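Skivance Puts Its Finger Pads to the Laundry Test
June 14, 2018
Risstead

Anyone who has ever tried to fold a down jacket knows that it has a mind of its own, and the folks at Skivance have spent a good part of this spring finding out just how true that is (and enjoying themselves along the way, from the sound of it!). The small Risstead workshop has been comparing finger pads for hand-held grippers, the kind a person carries and squeezes to show a robot how a job is done, and this week it shared the first results with its neighbors and customers.

The comparison covers two sets of pads, a smooth one from Graletti and a ridged one from Vasylenko, and the team logged 3,973 grasps with them on towels, shirts, pillowcases and winter coats. Towels gave very little trouble with either set. Slick quilted nylon was another story, and the testers kept coming back to it, day after day, pinching a fold, lifting it, and writing down whether it stayed put for the full 20 seconds.

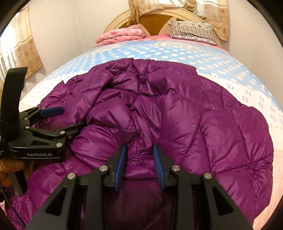
Ridged Pads Ahead on Slippery Cloth

On puffy jackets the ridged pads came out well ahead, holding on in 200 more tries than the smooth ones did. Much of the difference showed up at collars and hoods, where the cloth bunches up and there's a lot of filling to squeeze through before the two pads meet. The smooth pads did better on thin cotton, which the ridges sometimes creased, and Skivance says it would be sorry to give up either set just yet.

A longer round begins in October, with 30 more garments and a softer spring in the handle, as several testers went home with tired hands. Readers with an old quilted coat to spare are warmly invited to drop it off at the Skivance front desk, zippers closed and pockets emptied, please.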